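Friday, May – Burkwood arm, candy-to-tray set

Continuing the sorting task for the Cevach policy. Goal for the day was 50 clean episodes, leader-follower teleop, one candy per episode, any free compartment counts as a success. Target for the full set is still 2,324 episodes before we retrain from scratch. Anything shorter gets used for fine-tuning only.

Setup check before the first episode: clamp tight, base plate does not shift when the arm is pushed at the elbow by hand. Shoulder offset re-zeroed against the Flekero calibration script. Wrist roll was reading 3 degrees off after the last horn swap, so I loosened the horn, centered the servo, and put it back. Gripper closes fully now with no buzz at the stop. 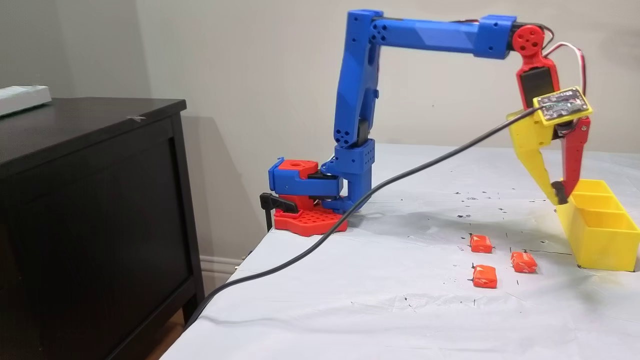 Gripper over the far compartment, three candies on the sheet.

Far compartment is the awkward one. The forearm has to come in high and drop almost straight down, and the operator tends to pause over the divider. Those pauses end up in the data as long runs of near-zero action. Trimming them in post is possible but it leaves a jump in the wrist stream, so for now I am asking for a slower, steady approach with no stop. Episodes with a pause over 2 seconds go in the reject folder. Do not delete them. They may be useful for the Debnath filter later.

Start positions: use the ticks on the sheet. The position list is in the shared folder, same row order as the log. Pick from the list, not by eye. When we placed by eye last month the candies drifted toward the middle of the table and the policy never learned the near edge. Rotate each candy when placing it. The wrappers are shiny and the highlights change a lot with angle, and the earlier checkpoint was sensitive to that.

Results, first block: 50 attempts, 14 rejected. Most rejects were pauses. The rest were double grasps, where the fingers closed on one candy and dragged its neighbor. Two of the double grasps still ended with a candy in the tray. I logged them as rejects anyway. If the neighbor moves, the episode teaches pushing.
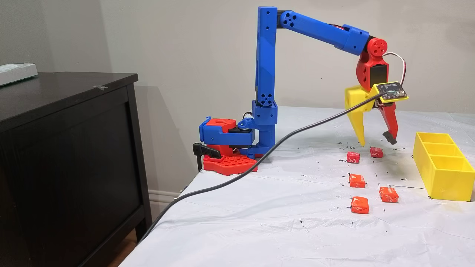
Clutter level needs to be a logged field. At the moment the episode header stores the target position and the compartment and says nothing about how many other candies are out, which makes it hard to tell whether a failed grasp came from the approach angle or from crowding. Five on the sheet with the tray empty, candies close together under the open jaws, is what I want tagged as "dense"; three or fewer is "sparse". The header change is small – one integer plus the tag – and old episodes can be backfilled from the first overhead image. Until the field exists, write the start count in the notes column.

Cable: the long black one from the gripper board crosses in front of the base and hangs off the near edge of the table. It has enough slack for the whole workspace, but it shows up in the overhead view and its position changes between sessions. Options are to fix it along the forearm or leave it free as background variation. Leaving it free for this set. If we do route it, that starts a new dataset version.

Second block: 52 attempts, sparse and dense mixed, for a total of 102 on the day. Rejects not reviewed yet. Disk usage is fine. Wrist servo was warm to the touch at the end, so add a rest between blocks.

To do:
Add clutter field to header, backfill old episodes.
Review second block.
Check wrist zero again before the next session.
Print a spare fingertip pad. Grip on the red jaw side is getting weaker on wrapper corners.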